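3.2 Where the teeth came from

I should say up front that I didn't expect much from the teeth. We had 42 individuals from the burial ground at Judville with at least one usable molar, and the enamel on a good many of them was in rough shape. Marijke Aerts picked the samples with me over one long August, and we argued about nearly every one. Her rule was simple (if you can see a crack, leave it alone), and I ended up following it.

Strontium gets into your teeth while they're forming, through the food and water you grow up on, so a molar keeps a kind of record of childhood. What it can't do is give you an address! Two valleys with the same bedrock will look the same in the numbers, and Judville sits on limestone that runs a long way in both directions. 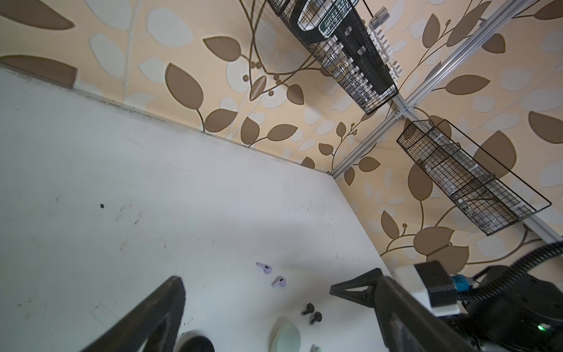

Figure 4. White tabletop, scuffed toward the back edge, with leaf-pattern wallpaper and aluminum rails.

Most of the Judville people came out local, or at least local enough that I can't tell them apart from the snails and modern plants we used as a baseline. Then there's the small group from the north end of the cemetery. Their values are well off to one side, and they cluster tightly, which got me pretty excited. Kibet Mrema reran them blind in a second batch and got the same answer within error, so I'm happy the difference is real.

Where did they grow up, then? I'd love to say the coast at Rudum, where the rocks are a fair match, but I'd be guessing. Eliécer Valderrama thinks the volcanic uplands behind Nodel fit just as well, and on strontium alone he's right – I've gone back and forth on it more times than I'd like to admit. Oxygen leans a little toward Rudum. It doesn't lean far.

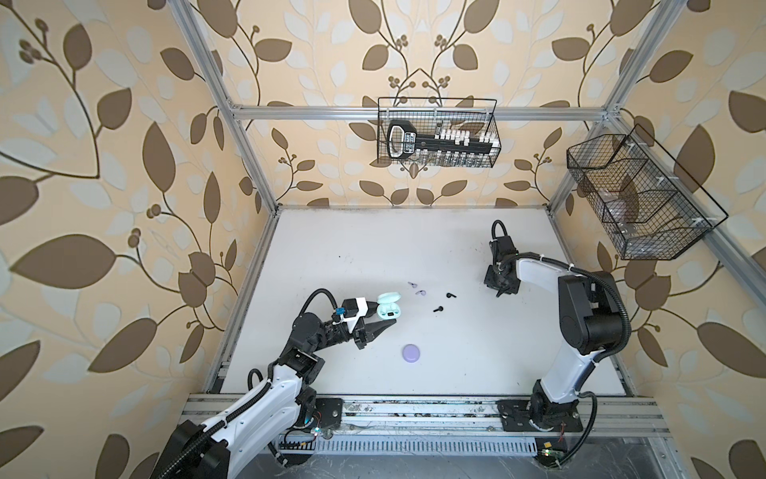
Figure 5. Two robot arms over a white table; the left gripper holds a mint-green earbud case, with purple and black earbuds lying nearby.

The dates make things messier. I'd always pictured the northern group as one family, or one boatload, buried within a few years of each other. The radiocarbon results spread them over several generations, and even the most generous model won't squeeze them into less than 100 years. So people were arriving from the same place (or the same sort of place) again and again, and somebody at Judville knew to put them in the same corner.
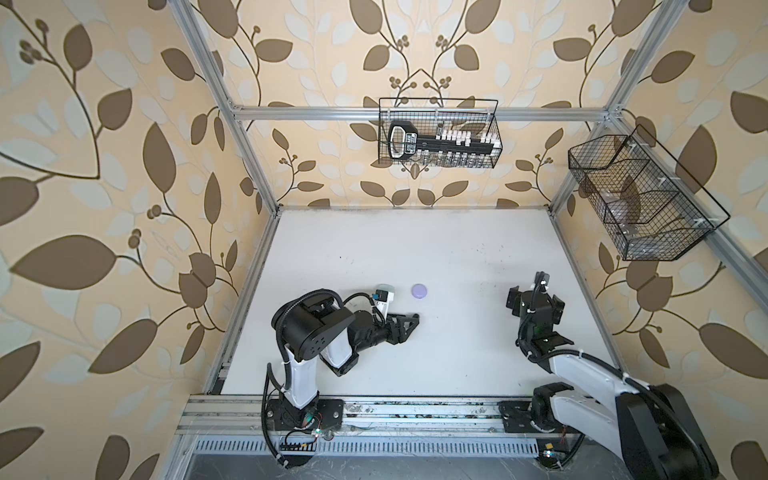
Figure 6. White tabletop inside an aluminum frame, with brown leaves and berries on the walls around it.

Grave goods don't help as much as you'd hope. The dig produced 1,204 beads, and Noemi Guerra has looked at every one of them, but the northern graves hold the same plain shell types as everybody else's. If these people brought anything from home, it was either cloth or wood and has rotted away, or they wore it out before they died. Debora Dal Bello has suggested we look at residues on the pots next, and I think she's onto something. We'll start with the sherds from the two deepest graves, where the soil is least disturbed.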